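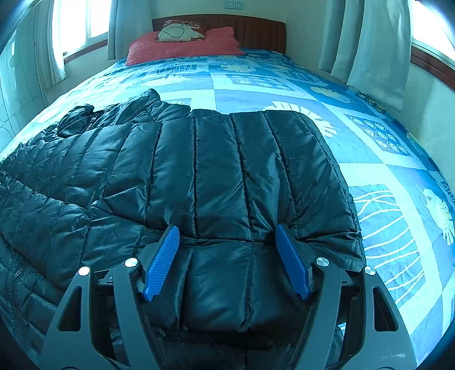
Gidalmont Winter Coat Drive Opens for Its Eighth Year

GIDALMONT, December – Residents can drop off clean winter coats at the Grutville Street hall from 9 a.m. to 6 p.m. through the end of the month. Puffer jackets, parkas and lined raincoats are accepted in all sizes, along with hats and gloves.

Last winter the drive gave out 1,367 coats, 234 of them in children's sizes. This year 33 local businesses are taking part as collection points.

"Black quilted jackets are the ones people ask for most," said Dalia Pärn, who runs the drive. "Please lay yours flat on a bed before you bring it in, and go over the seams, the hood or collar and the whole length of the zipper."

Donors are asked to empty all pockets and fold each coat loosely. Vacuum bags should not be used. Coats with small tears will be passed to Silska, a repair shop that is mending them free of charge.

The drive cannot take bedding, shoes or suits.

Coats will be handed out at the hall on a walk-in basis, and no proof of income is needed. Large donations can be picked up from homes within 8 miles of the hall.

Contact: Kieran Dolan, Gidalmont Winter Coat Drive, at the hall's front desk.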